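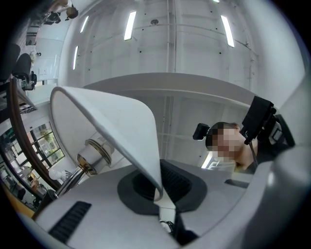
I have come round to the view that anyone building a robot at home ought to be made to start with something soft and awkward. My own arm, which I call Skaltis after a make of biscuit tin I no longer own, spent its first winter moving wooden blocks from one side of the bench to the other, and I was terribly proud of it — 36 blocks without a fumble! Then in October I asked it to pick up a hat, and it folded the poor thing in half.

Blocks forgive you everything, you see. They have flat sides and they weigh what you expect, and you can go on for months believing your gripper is a good one.
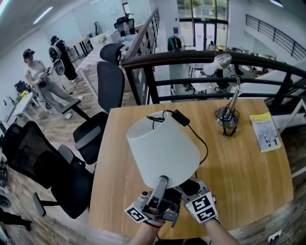 Ordinary household things are a far better teacher, and they cost next to nothing if you are willing to rummage. A fabric lampshade held by its narrow end, with all that width hanging out above the fingers and a black cord trailing off across the desk, asks more of a grip than any block I ever sawed. The cord alone would have kept me busy for a month. I used to clear every cable off my bench before a run, and I now think that was a kind of cheating, however kindly meant. Leave the flex where it lies, I say, and let the machine — and yourself — get into a muddle over it early on, while the motors are still cheap ones.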